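Skavovora Docs
Search the docs Go
Fri 16 March | Posted by the Skavovora data team
Filed under: Tutorials > Data collection > Writing tasks

Recording whiteboard writing episodes for a policy

This page covers collecting teleoperated demonstrations of short handwritten words on a whiteboard. It assumes the arm is calibrated, the leader device is paired, and the Proltimura recorder is installed on the workstation. Wiping tasks are covered on a separate page.

1. Fix the workspace

Clamp the board before you calibrate the camera. If the board moves during a session, end the session and calibrate again. Do not correct the offset afterward in software.

Mount the fixed camera so that the board fills the view. Lock exposure, focus and white balance in the Zidska driver panel. Auto exposure changes the apparent darkness of the strokes as the arm passes over the board.

2. Set the word list

Load a list of short lowercase words. Our base set is 600 episodes over 93 words, with no word longer than five letters. Shuffle the list for each operator and store the seed in the session header.

Use one marker color per session. Red and blue separate well from old residue. Black does not, and we stopped using it in January.

3. Record an episode

Start the recorder with the arm in the home pose and the marker already in the grip. Wait for the tone, then write the word in one continuous take. Lift the marker clear of the board between letters. Return to home before you stop the recorder, so that every episode ends in the same pose.

Keep contact force low. The default limit in the Pereyra force profile is 4 newtons. Raising it flattens the tip and shortens marker life, and the wider strokes will not match the rest of the set.

4. Check the board view

After each episode, look at the last image from the fixed camera at full size. Uneven letters are acceptable. Do not discard an episode for poor handwriting alone; the policy needs examples with irregular spacing and slant. Label the text as it reads on the board and put the prompted word in its own field. If you are unsure of a letter, set the confidence flag to low.

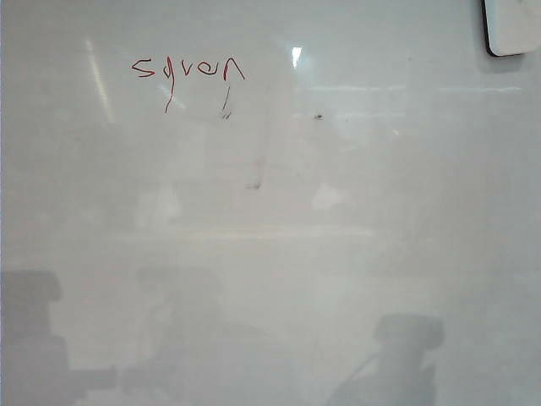 Board view with red lowercase writing at upper left, reading approximately "sgven." Grey residue and light reflections are also visible.

Glossy boards reflect the lamps and whatever stands in front of them. Small reflections can stay in the data. A glare spot that covers part of a letter cannot, and the lamp should be moved before the next take. Tag stray marks as "stray" so the stroke extractor skips them. Tag smears from earlier writing as "residue."

5. Clean and reset

Wipe the board with a dry cloth between episodes and with cleaner every 21 episodes. Leave faint residue in place between cleanings. A set recorded only on a spotless board transfers badly to a used one.

6. Export

Run the export tool with the strict option. It rejects episodes with dropped camera frames, missing joint readings or an empty label. Rejected episodes go to the review folder and are not deleted. Copy the session header along with the episodes, or the shuffle seed will be lost.

Tags: teleoperation, demonstrations, handwriting, labeling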